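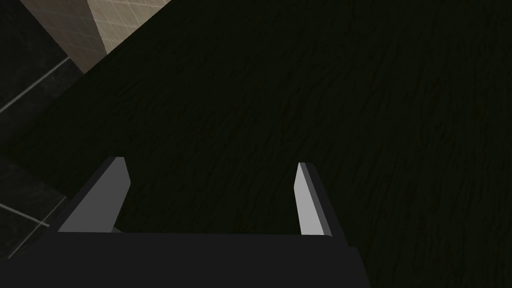

Figure 1. Table top with dark wood grain, gray floor tiles behind.

Keeping, Repairing or Replacing: What Happens to the Furniture in Lurkdale Homes
Project report, second year
Eugénie Courtois and Régis Fleury
Submitted 2018-10-05

1. Introduction

When we moved to Lurkdale for our studies, we both noticed how much furniture is left on the sidewalk at the end of each month. Some pieces are broken, but many of them look as if they could be used for years. We asked ourselves how people decide that a table or a cabinet has finished its life. This question became our project.

In class we read several texts about waste and consumption, and most of them speak about clothes or electronics. Furniture is discussed less. It is heavy and it stays in one home for a long time, and the decision to throw it away is often made in a hurry, for example during a move. We wanted to know three things. How did the furniture come into the home? Has it ever been repaired? And what will the owner do with it later?

2. Method

We prepared a questionnaire of two pages and delivered it by hand to 429 households, in the old center and in the Aubert district, where most of the buildings are newer. We received 132 answers. In the questionnaire we asked people to list the larger pieces in their home and to write for each one where it came from. In this way we obtained a list of 2199 pieces. Lamps, carpets and mattresses were not included.

We also made 4 interviews. Two of them were with families, one with a retired carpenter and one with the manager of Talora, the second-hand shop near the station. The interviews took place in January and each one was held in the home or the workplace of the person. We wrote notes by hand and compared them on the same evening.

We must mention a weak point. The people who answered are probably the people who already have some interest in their furniture. Also, we delivered the questionnaire only in English, and in the Aubert district a part of the residents speak other languages at home. Our teacher warned us about this before we started, but we had no time to make translations. 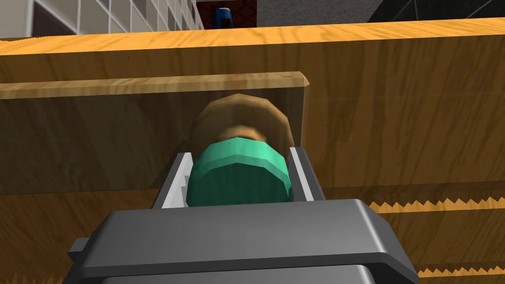 Department of Consumer and Household Studies, Fillier College

3. Results

3.1 Where the furniture comes from

The largest group of pieces was bought new, which we expected. The second group was received from family members. Second-hand purchases came only in third place, also among the younger persons, and this surprised us. Several of them wrote that they like the idea of used furniture but have no car to bring it home. One person wrote: "I would buy the table if somebody would carry it to the fourth floor."

Pieces from the family are kept the longest. In the interviews, people spoke about these pieces in a different way. They told us who had owned the piece before, in which room it stood, and sometimes who had argued about it. When we asked about the bought pieces, they mostly told us the price.

3.2 Repairs

Small repairs are more common than we thought. People glue chair legs, change hinges and tighten handles. Larger repairs, such as a new surface for a table or a new seat for a sofa, are rare. The reasons given were the cost and not knowing who could do it. The carpenter explained to us that he still receives calls for such work, but when he says the price many callers do not call again. He does not blame them. A new table in a store can cost less than his two days of work.

He also said that veneer is difficult to sand because it is thin, and that people often discover this after they have already started.

3.3 The end of use

Moving is the most frequent moment for getting rid of furniture. After this comes the arrival of a child, and then damage. This order was the same in both districts. Many people first try to give the piece to a friend, and they bring it to the sidewalk only if this does not succeed. The shop manager told us that she must refuse large wardrobes almost every week, as she has no place to store them. Small tables and chairs sell quickly.

4. Discussion

We believe that transport is a bigger problem than taste. In the questionnaire, the comments about carrying and storing are longer and more emotional than the comments about style. If the city offered a cheap van on some days of the month, perhaps more pieces would find a second home. We can not prove this with our data, and it should be tested.

We also see a question about information. The families we visited did not know that the city collects large items by appointment. Both had paid a private company.

For a next project, we would suggest to follow a small number of households during a move, and to ask them at the moment of the decision. Our questionnaire asks people to remember, and memory is not always exact. It would also be useful to include rented rooms with furniture, where the person who uses the table is not the person who decides about it.

5. Acknowledgments

We thank all the households who answered, and the manager of Talora, who let us sit in her office for a whole morning and corrected our first list of furniture types.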